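We use cookies to help this site remember your preferences. By continuing to browse you agree to our use of cookies. Accept | Manage settings

Tembridge Toy Library: progress report to the Dilo Community Fund
Thursday, May 4, 2023
Prepared by Marietjie Mokoena

Dear Barbara and everyone at the Fund,

Thank you so much for your patience while we pulled this together (I know I promised it before the school holidays, and then the holidays arrived!). It's been a busy and rather lovely stretch since our last letter, and I'm glad to have good news for you.

The toy library now has 172 member families, and we are open two mornings a week at the Bugti Street rooms. Adeel Naqvi has finished the new catalogue, which was a much bigger job than either of us bargained for, as half the old cards described everything as "ball, coloured". Your grant paid for the shelving, the label printer and 13 of the large storage tubs, and all of it is in daily use.

The one item running behind is the repair bench. Our supplier let us down in March and we've had to reorder, so $20 of the hardware money is still unspent, along with the whole of the timber allowance. Grigoris Chrysikopoulos has offered to build the bench himself once the timber comes, and I'd like to carry both amounts over to next quarter if you're happy with that.

Sorting donations is where most of our hours go, and I do want you to have a sense of it. Everything that comes in has to be gone through by hand before it can be catalogued, and small things are far slower than big ones. A single wire basket can hold a tiger plush, a rubber duck, a toy robot, spiky balls in several colours and a couple of knitted cloths, with metal cans in among the toys that need to go to recycling. We'd like to put next quarter's training money towards two more sorters, and I'll send the costing through with the bench figures.
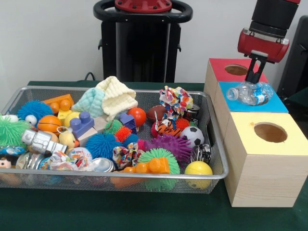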